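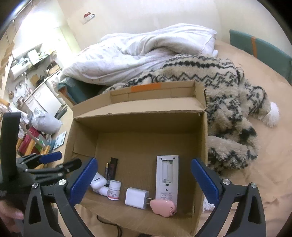
Photo: Roseo Home Sorting

Part-time sorters and packers wanted, Cillstead

Roseo packs up household belongings for people who are moving, downsizing or clearing a relative's home. We need 2 sorters for our Cillstead round, starting in August.

Most of the job is small stuff. Earbud cases, power adapters, batteries, pill bottles, inhalers, keyrings, remote controls. Items are grouped by room, put into open cartons, listed on a sheet and left with the flaps up until the customer has checked them. Medicines are never thrown away or moved to another box without asking.

You will also fold bedding and blankets and carry cartons to the van. Last year the Cillstead round covered 386 homes, mostly flats, and many had no lift.

Hours: 16 a week over three days, Thursday always included. Start 8.30am.
Pay: about £400 a fortnight before tax, plus travel between homes.

You should be able to kneel on the floor for long spells, write clearly and work in someone's home while they are there. Packing experience is useful but we do train. A driving licence is not needed.

To apply, send a short letter and the name of one referee to Roseo, Unit 4, Bashir Yard, Cillstead, quoting job 487. No CVs by text please.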